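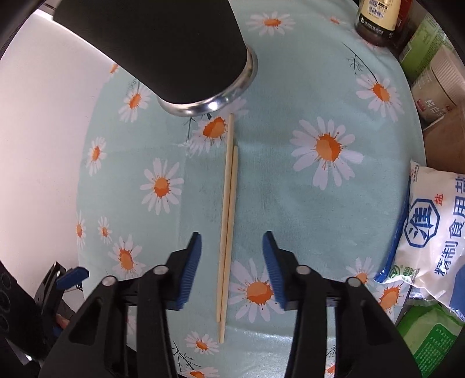

Visit report: Falcombe tableware works, Nov 29, 2018

The tour began in the sorting hall and ended in the sample room, where tables are laid for buyers. Edeltraud Eberhard led it and took questions at each station.

Falcombe buys its chopstick blanks from two suppliers, Otero and Ahmadpour. Blanks are stored in crates of 474 and kept in the conditioning room until the moisture reading is stable. The meter is checked at the start of each shift. Sanding takes 3 passes. The last pass uses the finest belt and sets the taper at the tip. No lacquer is applied to the plain line.

Pairing is done by hand. The two sticks are laid parallel on a flat surface and compared for shade, length and bow. A bowed stick shows a gap against its partner and goes to the seconds bin. On the morning of the visit, 242 pairs had been passed before the break.

The sample room has a table covered with a light aqua cloth printed with white daisies, orange at the centers. A pair of pale beige wooden chopsticks lay on it, with packaged goods grouped to the right. Pale wood reads clearly against the aqua. On the white petals the contrast is lower.

The cloth pattern is sold under the Vuruveck name. The August order was for 586 cloths and was delivered in two lots. Eberhard said the second lot was slightly darker, and it is now kept on a separate shelf.

Parking is behind the loading dock. Closed shoes are required in the sanding area, and ear protection is handed out at the door.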